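**Custer cell back up, spares moved closer**

Quick one before the June notes go out. The Mirzaei palletizing cell in Custer is running again after a stop of 112 minutes, longest one this year. Cause was a vacuum leak at the wrist. A hose had rubbed through against the cable bracket, the gripper kept losing grip on the heavier cartons and the controller did what it's set to do and parked the arm.

Hose swapped, bracket turned so it clears the wrist at full reach. Filters done too while the gate was open. The cell had 1418 hours on the old ones, which is over the 775 Urkevby recommends for a dusty site. So that interval is now in the Gitgate schedule and will pop up on the line screen by itself. First run after restart was 430 cartons, no drops. Speed stays turned down until the next check, then back to normal if the pressure log looks ok.

The early crew asked about the homing routine. No change there. Gate closed, reset, wait for the green light, then home. If the arm stops short of home dont jog it by hand, call maintenence.

Spares for the cell are the other bit of news. They used to sit across the yard, and most of the stop was spent walking. Unpacking and checking is now done in the aisle by the wire mesh shelving, down on the floor if it has to be, with the carton opened out flat under the work, same as with the round black container and both hands down at the rim. Fine for now, a bench is on order. Please pick up the clear plastic when finished, loose film on that floor is a slip waiting to happen. Box flaps go to the baler.

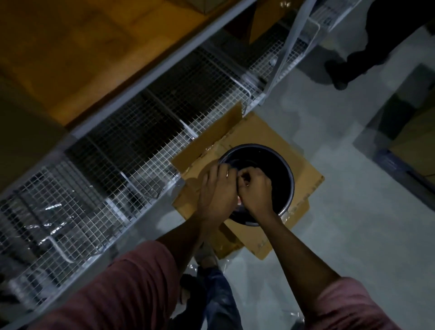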